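I've been through a fair few bottles of furniture polish in my time, and most of them end up under the sink with an inch left in the bottom. So when the Trokinar beeswax balm turned up in the little hardware store in Odstead, I bought the small tin and told myself I'd be fair to it.

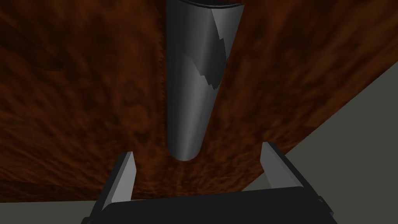

It goes on like soft butter, and a tiny scoop really does go a long way. I did the dining chairs first, then my grandmother's sewing box, and I still had most of the tin left (my old Gramano spray would have been wheezing by then!). The smell is lovely too – a bit of honey, a bit of orange peel, and gone by supper.
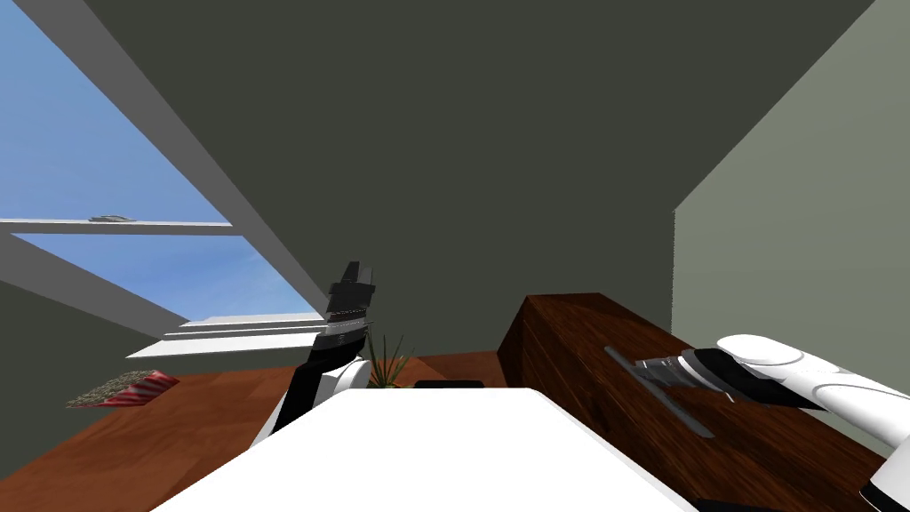
Now for the grumbles. The lid is a beast, and if you buff too soon you'll get smears. The label says 15 minutes, but I'd give it 37 and have a cup of coffee. The cloth that comes with it sheds, so use an old T-shirt.
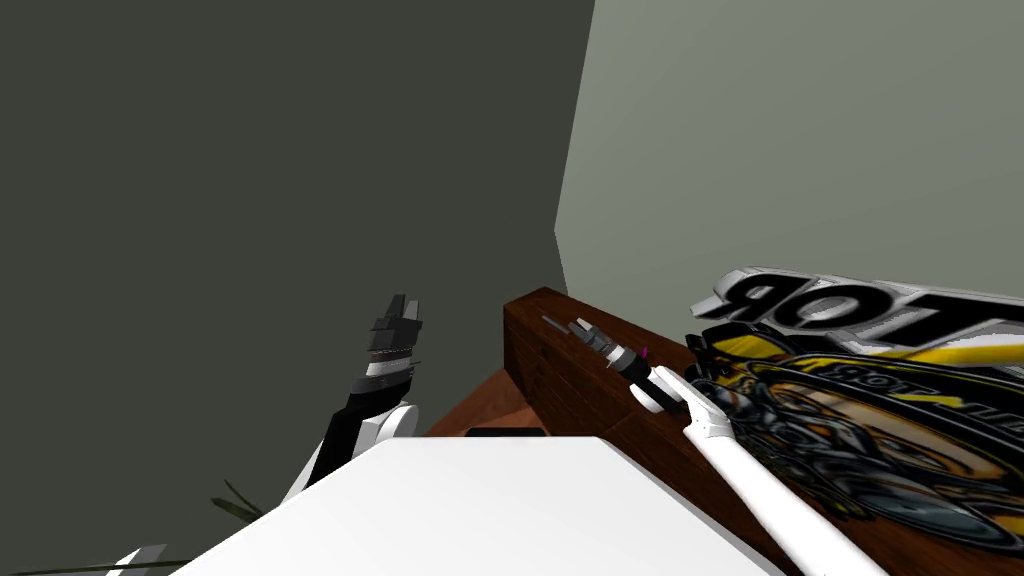

*Issue 37*

I should say that the El Idrissi wax is still the one I'd pick for anything very old or very dry. It costs more and takes real elbow grease, but the shine lasts well past the holidays. For everyday chairs and shelves, though, I'm happy with the Trokinar, and I'll be back for the big tin in November.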